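4.2 Recognition statements and timing

We coded 1,101 government statements on the recognition of disputed states, using the scheme of Boiko and Zinchenko. A statement was treated as conditional if it tied recognition to the outcome of talks. Conditional statements were most frequent in the 60 days before a scheduled negotiating round and dropped sharply in August, when few parliaments sit. Statements by foreign ministers were coded separately from those by heads of government. Kandasamy recoded a random subset of 100; disagreements mostly concerned the word "consider," which the Tretow codebook leaves open. These cases were kept as unconditional.
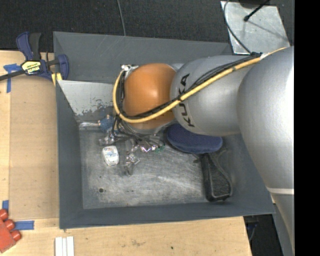

Figure 3. KUKA robot arm over a gray bin on a wooden tabletop.

Abstentions in multilateral votes were not counted as statements.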